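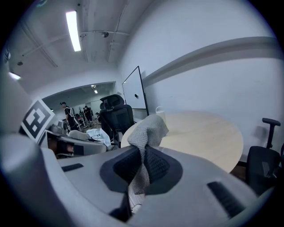

What is Hastosa, anyway?
A farming game where you never own the farm. You hire on for one season at a place called Drornby, do the work, and then the game moves you along to somebody else's land.

Home | News | Reviews | Interviews | Handheld | Forums

That's how Natalina Ferraro put it when I got her on the phone last week, and I've been chewing on it ever since. I love farming games. I have lost whole winters to them. But I always play the same way, which is to hoard everything, build the biggest barn the game will let me build, and then get bored and quit. So the idea of a farming game that takes the barn away from me made me a little grumpy, and I told her so.

She laughed. "Good, that's most people," she said. "We had a tester who hid turnips behind a fence so the next character could find them. We ended up keeping that in. If you hide things well enough, they stay hidden, and your next worker hears a rumor about them."

Hastosa is the second game from Flomeo, a studio of two people: Ferraro, who writes and designs, and Vasilis Gashi, who programs and draws pretty much everything that moves. Their first was Tekin, a puzzle game about sorting mail on a night train. I missed it when it came out and played it on a long bus ride this spring, which I can recommend if you have a bus ride coming up.

Tekin didn't exactly fly off the shelves. "We sold 414 copies in the first month," Ferraro said. "I know the number because I checked it every morning with my coffee. Vasilis asked me to stop telling him." It picked up later, after a streamer played the whole thing in one sitting, and the money from that is what's paying for Hastosa.

Gashi joined the call partway through (he'd been out getting lunch) and I asked him what was hardest to build. I figured he'd say the weather, because the weather in the trailer looks gorgeous. Nope! It was the gates.

"Every animal has an opinion about a gate," he said. "A goat wants to go through it. A cow wants to stand in it. Then the player closes it and the cow is half in one field and half in the other, and the game has to decide which field owns the cow. I spent all of May on this."

I asked which field owns the cow.

"The one with the head."

A season in Hastosa runs 31 days, and Ferraro says a day takes as long as you want it to. There's no clock ticking down. You have a list of jobs from the farmer, and once you're done, or you've had enough, you go to bed. Skip too many jobs and you get paid less, and people in the village start being a bit short with you. I was glad to hear about the clock. I'm the kind of player who passes out in the mine at 2 a.m. every single night.

The writing is where she's spent most of her time. There are some 500 lines for the innkeeper alone, and plenty of players will see only a handful of them, depending on who they work for and whether they bother going in for soup. "I used to worry about that," she said. "Then my sister played a build and never went to the inn once. She spent the whole season talking to the guy who fixes the pump. So now the pump guy has more lines too."

Will there be multiplayer? I had to ask, and they both groaned. Ferraro would like it someday. Gashi brought up the gates again.

They're also being careful about platforms. PC is first, and they'd love to get it onto the Switch, but there's no deal to talk about and they wouldn't be drawn into guessing. I tried twice. No release date yet either, although Ferraro did say the last farm is playable from start to finish and that what's left is mostly sound and "a really embarrassing list of fence bugs."

I asked what she does with her own first season when she starts over.

"Beans," she said. "And I hide some."

Comments

Tanner McKinnon: Tekin was great and way too short. In for this one day one.

Irina Bratu: No clock!! Finally. I quit so many of these because they stress me out more than my job does.

Sandra Blackburn: Can you pet the goats? Somebody should have asked about the goats.

Tanner McKinnon: @Sandra you can in the trailer, right near the end by the well.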